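Flistelance Teardown Cell, for computer refurbishers and repair shops

If you take in old office computers by the pallet, you already know where the afternoon goes. It goes into side panels, latches, drive caddies and cables, one case after another, and by four o'clock your best technician has sore thumbs and hasn't diagnosed a single machine. We built the Flistelance cell for that part of the day, and we'd like to tell you plainly what it can take off your hands and what it can't (yet!).

The cell is a bench-height arm with a two-finger gripper and a small wrist camera, sold through our shop in Grinton. It works on desktop towers with the side panel already off.

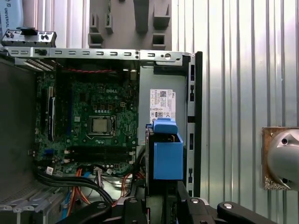
Open Dell desktop with the blue drive caddy in reach of the gripper.

Drive caddies are where we started, and they're still what the cell does best. Molded plastic with a proper handle gives the fingers something to find and something to hold. Josué Xavier, who runs our test bench, spent most of September on grip settings alone, and we ship his settings with every unit so you won't have to repeat his September.

Cables are another matter. A loose cable never lies the same way twice, and we don't recommend leaving the cell alone with one. Please unplug the drive yourself before you press start, and tuck the slack out of the way.

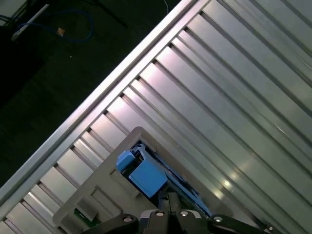
Setup takes a morning if you have a solid bench and decent light. Give the arm a level surface and keep the floor near it tidy, which we say knowing our own habits: there's a blue cable lying in a loose loop on the dark floor past the metal rim, and Janaína Pimentel has been after us about that sort of thing for as long as she's been writing our manuals. She'd also like you to read page 17, on shiny surfaces. Ribbed or polished metal throws bright streaks into the wrist camera, and turning the lamp a little to one side helps more than any software setting we've tried.

Now, the question everybody asks on the phone is whether it will clear a bench by itself overnight. No, it won't. Plan on one person nearby, free to do other work but close enough to hear the chime when the arm gets stuck and wants a hand.

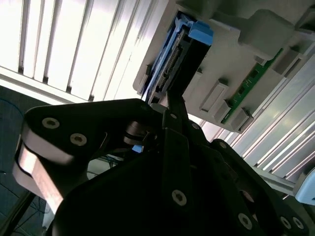 That person doesn't need any training in programming. Ronaldo Aguiar in our Sovberg workshop had never touched an arm before he joined us, and he was teaching it new case models by his second week, mostly by guiding it through the motion by hand and saving the result.

What comes with it

Arm, gripper and wrist camera
Bench clamp and lamp
2 spare sets of finger pads
Printed manual
Case library with around 301 desktop models

Good to know

Reset time after a stop: 25 seconds
Not suitable for laptops or for fitting processors
Memory modules: manual removal only for now

Want to try it on your own machines? Bring a few of your most annoying cases to Grinton and we'll put the kettle on. Write to Judite Macedo in Sales to set up a visit, and tell her which models you see most so we can check them against the library before you drive over.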